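The house in Prarkach where we meet is older than the road. The translator living in it has worked on one book for eight years, a collection of village songs from Tlapale, and she has still not decided how the first line should end.

"The word means evening, but also the smoke of evening," she tells me. "In English I must choose. Every February I choose again."
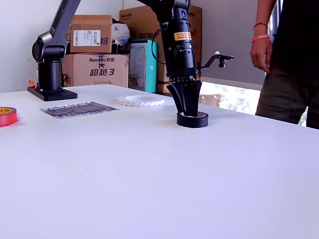 Page last changed: December 2020

The collection has 547 songs, and she knew only a small part of them when she began. The rest she learned from notebooks which a teacher left to the school. She says that the handwriting was harder than the language.

I ask her if a translator can be faithful. She thinks long about this and pours more tea.

"To the meaning, yes, on good days. To the sound, almost never. I try to keep the breathing, so that a singer would know where to stop."

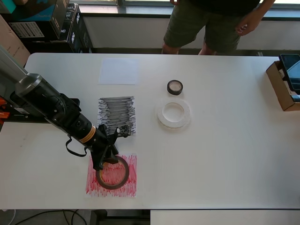 Her publisher, Prastance, wanted a shorter book at first. She refused, and the letters between them became a little cold. Now they agree on two volumes, with the wedding songs in the second one.

"I was stubborn," she says. "But you cannot take the weddings out of a village."

When I leave, she is back at the first line, with a pencil.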